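HOSP 267: Food Service Operations
Unit 2 Handout: Reheating and Holding

Students should read this handout before the practical session in the Drutine teaching kitchen.

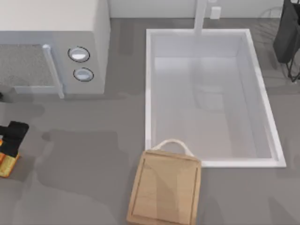 1. Reheating
Leftover food is reheated once only. Cover the dish, stir halfway through, and check the center with a clean probe thermometer. Food must reach 165 degrees F throughout - the edges heat first and are a poor guide.

2. Holding
Hot food is held at 135 degrees F or above. Readings are entered on the Valentini log sheet.

3. Assigned reading
Course reader, pages 33 to 68. Written answers are due at the start of the next session.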